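Curkinen method

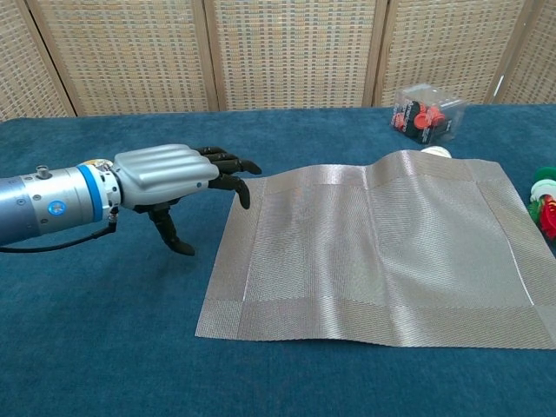
The Curkinen method is a way of training robot hands to handle cloth and other soft sheets that do not keep their shape. It was worked out at the Prevthorpe laboratory by a group under Katia Sorrentino and takes its name from the software in which it was first written. The method divides each task into an approach, a pinch and a release, and learns the approach separately. Woven placemats are among the items used, as a mat that is rippled and raised in places, with its lower edge flat on the carpeted tabletop, gives the hand several different heights to judge. The fingers are brought close to the near side of the mat before any contact is made – a stage the group calls the hover.

Training

The published version was trained on 1388 demonstrations, each guided by a human operator. Attempts in which the cloth slipped were kept and marked as such. Earlier work by Girard had thrown these away, and Sorrentino's group found that a model trained without them tended to close the fingers too soon.

Results

The method was compared with the Veltitz planner, which works out a full path before the arm moves. Curkinen did better on creased cloth and slightly worse on cloth lying flat. Results were averaged over five training runs. Two of the runs were later repeated with a stiffer thumb, with little change.

Limitations

Very thin fabrics remain difficult, and the method has no means of telling one layer from two.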